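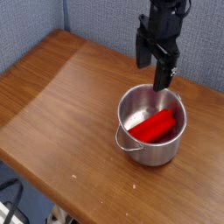
The stainless steel pot on the table

Search this board... Go
Home Devotions & Family Worship
1,748 views | 11 replies | Share 2

**Memorizing a whole psalm with kids of different ages, rewards or no rewards?**

plainfield_mom
We do a short Bible time after supper, while everyone is still at the table. It's a reading, one or two questions, and a prayer. This year I want the kids to learn a whole psalm instead of single verses. I picked Psalm 133 because it has only three verses and it's about brothers living together in unity, and mine could use that.

My oldest is 11 and my youngest is in kindergarten. The oldest had it in two nights. The youngest gets as far as "how good and how pleasant" and then stops. I'm thinking of a small prize when they can both say it all the way through. My husband thinks we shouldn't pay children to learn Scripture. What do other families do?

ruthandco
We use rewards and I don't feel bad about it. A sticker per verse, and when the row is full they choose dessert. My kids still know the psalms they learned that way and they are in high school now.

gravelroad
I'm with your husband. We did prizes for a year. The kids learned the verses the day before they were due and lost them the week after. When we stopped giving prizes there was some grumbling and then they forgot about it. We say the same passage every night until everybody has it. It takes longer.

ruthandco
Saying it every night is probably what did it, with or without prizes. We say ours every night too.

gravelroad
Could be. I still wouldn't go back.

tworows_back
Is the youngest reading yet? If not, you are asking for a lot of listening. Verse 2 is the hard one, the oil running down on the beard, down on Aaron's beard, down on the collar of his robe. Adults get tangled up in that. I would teach verse 1 and verse 3 first and put the middle in later.

plainfield_mom
Just starting to read. I hadn't thought about leaving out the middle. The beard is the only part he likes, though. He rubs his chin when we get to it.

tworows_back
Then I take it back. Start with the beard.

hymnal_red
Use motions. We had a set of cards from Negri at our church in Jirnarby that gave a motion for each line of the psalm. Hands together for unity, hand to the chin for the beard, fingers coming down like dew for Hermon. The 133 card was one of the better ones. I don't know if they still print them but you can make up your own easily enough. Let the older one make them up and teach them to the younger one. That gives the older one something to do while the younger one catches up.

ohio_deacon
Which translation are you using? That matters more than people think. If your church reads from one version and you learn it at home in another, the kids will stumble when they hear it on Sunday morning. We learned ours from the Omero storybook, which is a paraphrase, and it took a lot of work to undo. My daughter still says "like perfume" for the oil.

plainfield_mom
NIV at home and NIV at church. We do have the Omero book but only for bedtime.

ohio_deacon
Then you are fine.

hymnal_red
I don't agree that the paraphrase did her any harm. If she knows it's oil on Aaron and it means the brothers being together is a holy thing, she has understood more than plenty of kids who can say it word for word.

ohio_deacon
I didn't say harm. I said it took work to undo. If you are going to memorize something you should memorize the text.

hymnal_red
Fair enough. For memorizing, yes.

gravelroad
Back to the question about prizes. One more thing to think about is what happens when the two finish at different times. If the prize depends on both of them, your oldest is going to be waiting on your youngest every night, and that will not feel like Psalm 133 at your table. I have seen it go that way at mine.

ruthandco
On that I agree. Keep any reward separate for each child, or do something for the whole family at the end that isn't called a prize. We had pancakes for supper the night we finished Psalm 23. It wasn't promised ahead of time. We just did it.

plainfield_mom
My husband read that over my shoulder and said pancakes are okay. So I think that's where we will end up. No prize announced, and a supper they like once we can all say it together.

lateshift_dad
Reading along because we are trying the same thing. I work evenings so supper doesn't work for us. We do it at 7:15 in the morning with cereal. If anyone else is on a strange schedule, mornings are fine. The kids are less silly then. We follow the Hasness plan, which gives you one psalm a month, and it starts with the short ones, 117 and then 134 and then 133. If your youngest is having trouble you could drop back to 117. It's only two verses and there's no beard in it to get stuck on.

tworows_back
I used Hasness with my Sunday class and found the pace too slow for the fourth graders. For home with a kindergartner it's probably right.

lateshift_dad
It's slow for my older one too. I have him copy the psalm out by hand during the second half of the month. He complains but his copies are getting neater.

plainfield_mom
Copying is a good idea for mine. Thank you all. We started the motions last night. The oldest decided that "life forevermore" is both arms straight up, and the water glass went over. We wiped up and did it again. The youngest got through verse 1 and most of verse 2 before he needed help.

ruthandco
Most of verse 2 is very good. Move the glasses.

hymnal_red
Please come back and say how it went. I'd also like to know what you do for "Mount Zion," because the card had us point at the ceiling and it never made much sense to the children.

plainfield_mom
Right now it's a pointed roof made with both hands over the head. I'll ask whether it's a mountain or a house. I think he may believe it's a house.

ohio_deacon
If he does, read him Psalm 125 next. It has the mountains all around Jerusalem, and that should clear it up.

11 people found this thread helpful | Share 2
Search this board... Go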